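Reference > Machines and cells > Handling > Book-handling cell

Book-handling cell: setting up and upkeep

2020-11-21 – by Colleen Campbell

A book-handling cell is a small robot station used to lift, turn and put down bound books one at a time. Cells of this type are found in library stores, second-hand book warehouses and returns rooms. The article covers the Arsenault pattern, in which one arm with a two-finger gripper works over a flat table and a small camera is carried at the wrist. Cells with suction heads are treated separately.

Layout

The arm stands on a steel plinth behind the table. The plinth is bolted to the floor and the table is bolted to the plinth, so that a knock to one moves both and the taught positions survive. The table top is light grey and matt. A glossy top throws reflections into the wrist camera, and a white one makes page edges hard to find. Bins are placed outside the picking area, with their near walls clear of the path of the wrist.

Table tops made in two parts have a seam. The seam should lie flush to within the thickness of a sheet of paper, checked with a straight edge in both directions. A raised seam catches the boards of thin books when they are slid.

Fingers and pads

The fingers are black, with bevelled tips and a crosshatched grip face. The bevel lets the tip pass under the overhang of a cover without lifting the book above it. The crosshatch gives hold on plastic jacket wrap, on which a smooth pad will slip. Solance supplied the first pads for this pattern; later cells use a Tistora pad of the same outline but a softer grade. The two makes must not be mixed on one gripper, as they wear at different rates and the book is then drawn to one side during closing.

Setting up

Setting up is done with the arm in slow mode and the guard door key held by the person at the table. The usual order is as follows.

The fingers are closed on nothing and the zero is stored. If the tips do not meet evenly, the finger screws are slackened, the tips pressed together by hand and the screws tightened again in turn. The gripper is then opened fully and the opening measured between the pads. It should be wider than the thickest book in the stock by at least 25 mm.

The wrist camera is set next. Its view must take in both fingertips when the gripper is open, with clear table between them, because the software uses the tips as fixed marks when judging distance. A camera that has turned in its clamp will show one finger longer than the other. The clamp is loosened, the camera turned back until the tips stand level, and the clamp screw locked with a spot of paint.

Test stacks are then put on the table. These should be made of ordinary stock, slightly out of line and at an angle, and should include at least one book in a plastic wrap. Neat stacks of new books give good results that are not repeated in service. A book lying back cover up and upside down to the camera is a useful test, as blurbs and review lines often upset programs taught only on front covers. 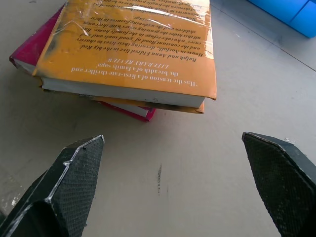

Wrist camera view of a test stack, gripper open. The wrapped jacket on the top book shows strong glare.

Glare from wrapped jackets is the most common cause of missed edges. It is dealt with by moving the lamps, and only afterwards by changing the exposure. The lamps are lowered and turned outward until the white streaks leave the edge of the top book; streaks in the middle of the cover do little harm. Where this cannot be done, a diffuser is fitted. Lowering the exposure alone tends to lose dark spines.

Two books with covers of much the same colour, one on top of the other, may be read as a single thick book. The page block of the upper book normally shows as a pale band and is used to part them. If the band is hidden by the lip of a jacket, the height reading is trusted over the colour reading. On the Aven controller this is the setting marked "edge source", which leaves the works on colour and has to be changed by hand.

Routine care

Pads are wiped at the start of each shift with a damp lint-free cloth. Solvent is not used – it hardens the face and fills the crosshatch with residue. The table is brushed at the same time. Specks of paper and dried glue are seen by the camera as corners, and a dark scuff on the table top may be read as a gap or an edge. Scuffs that will not wipe off are rubbed down with a fine pad and the background picture is then taken again.

Finger screws are checked weekly. The cable at the wrist is checked for rubbing at the two points where it passes through a clip. Pads are changed in pairs when the crosshatch can no longer be felt with a fingernail, or after 19 weeks of single-shift work.

Repair

Most stoppages are put right at the table. If one finger lags, the slide is cleaned and given a thin film of grease, and the closing test is repeated. If both lag, the fault is usually in the drive and the gripper is exchanged whole. Finger tips that have struck the table are inspected along the bevel; a burr can be stoned off, but a bent finger is scrapped. After any exchange the zero, the opening and the camera view are set again in that order.

A record is kept inside the guard door. It should give the pad make, the date of fitting and the stored zero.

Comments

pressmark: Good to see the edge source setting mentioned. Ours had been on colour since February and we blamed the lamps.

D. at the returns desk: Is the fingernail test reliable on the softer pads? Ours feel smooth well before they start to slip.

Colleen Campbell: On the Tistora pads go by the weeks. The fingernail test was written for the older grade – I will make that clearer in the text.

oldstock: We found the clamp paint cracks if the room is cold overnight. Second dab the next day sorted it.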